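Plandero Path Binder
Liquid stabiliser for sand and gravel tracks

Plandero is a water-based binder for unsealed walking tracks, farm lanes and service paths. It is sprayed over a graded surface and soaks into the top layer, where it holds the fines together and keeps dust down. The colour of the ground stays much the same once it has cured.

It suits pale, sandy ground of the kind found on bush and coastal tracks, with trees and long grass close to the edge. Where a gravelly bank runs beside the track, treat the track first and leave the bank until the verge has been trimmed.
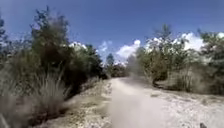 Sizes and coverage

17 L drum — covers up to 125 square metres at the standard rate
1,000 L bulk container — for contractors, ordered in from our Cledbridge depot

Loose sand takes more product than compacted gravel. Allow for a second coat on the centre of the track, where most of the wear happens.

Application

Rake out stones and clumps of debris. Dampen the surface lightly, then spray in two passes. Keep foot traffic off overnight and vehicles off for two days. Do not apply if rain is forecast.

Delivery

Orders in by noon Thursday leave the following Monday. The Clovunen spray wand is sold separately — see Accessories, item 152.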